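Workshop notebook, 2nd November

Dye bench, mostly. I want to get the madder business down while I still remember which jar was which, because my September notes are a disgrace and Leonie has already pointed out that "the nice one, second from left" isn't a recipe.

So! The Helside wool is in and it's lovely stuff, a bit greasier than I'd like but it scoured out fine with two goes in hot water and a squirt of the plain soap. I weighed the whole delivery before washing, 1,347 grams, and then of course forgot to weigh it again after, so anyone who needs the loss on scouring will have to wait for the next batch. Sorry, Aurélien. I know you asked.

Mordant was alum, same as always, left overnight with the lid on and the heat off. I split the skeins into two piles in the morning. Pile one went into the Sarketti madder (the powdered one in the brown tub) and pile two went into the chopped root from Nyarko that's been sitting on the top shelf since before I started keeping this book. I soaked the root for a day first and then poured off that first water, which comes out a sort of tea color and seems to drag everything toward brown if you leave it in.

The powder is so much easier. You stir it in, you bring it up slowly, you go and do something else. But it gets everywhere in the fiber and I spent ages rinsing, and even now there's a fine rusty grit in the bottom of the drying tray. Next time I'm putting it in a stocking, whatever the instructions on the tub say.

Temperature is where I went wrong in September, I'm fairly sure. I had the pot up near a simmer and everything came out brick. This time I held it at 70 on the old thermometer and sat there with a crossword like a person minding a baby. It wants to creep up. The small burner has two settings, off and volcano, so I ended up sliding the pot half onto the cold ring and back again for the whole bath. Leonie thinks we should try it lower still and leave it longer. She may be right but I'd like my evenings back.
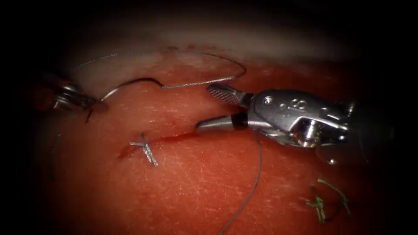 The root bath was slower to get going and I nearly gave up on it. For the first half hour the wool looked like weak orange squash. Then I added a spoonful of chalk (our tap water is very soft and madder likes it hard, I had this written on the inside of the cupboard door and ignored it) and it began to turn properly red. I gave it another 30 minutes after that, switched off and let the wool sit in the pot until it was cool enough to put a hand in.

Dry, the two piles are further apart than I expected. The powder gave a flat, strong red, very even, the kind of thing you could knit a whole sweater in. The root gave something warmer and a little patchy, with one skein distinctly pinker at one end where it had floated up out of the bath. I love it — I'd make it again on purpose if I knew how. Aurélien held it up at the window and said it looked like a mistake, and then asked if he could have it, so make of that what you will.

Washing test: I cut a bit from each, plaited it with undyed white and washed it by hand with the plain soap. The root sample left the white alone. The powder sample turned it faintly pink, even after all that rinsing, so nobody is to put it next to white in a finished piece until I've washed the skeins again.

Light test is started too. Strips of both are wrapped around card with half of each covered in foil, and they're taped inside the south window. Please don't move them to get at the plant.

Iron: I dipped one small skein of each in the leftover iron water, very quickly, in and out. Both went plummy and dull. The powder one is nearly the color of old leather and I can see a use for it in the Pitlow blanket, in the border maybe, where we were going to use the walnut. The root one I don't like at all. It's just sad.

Stock, before I forget. There are 205 grams of the Sarketti powder left in the tub, lid taped because the thread's gone. Plenty of alum. Chalk is low. The used root is drying on newspaper above the sink for a second bath, which should give us corals and peaches if the books can be believed, so don't throw it out, it only looks like compost.

To do: rewash the powder skeins. Label the jars, with actual words. Ask Leonie where the good thermometer went. Order chalk.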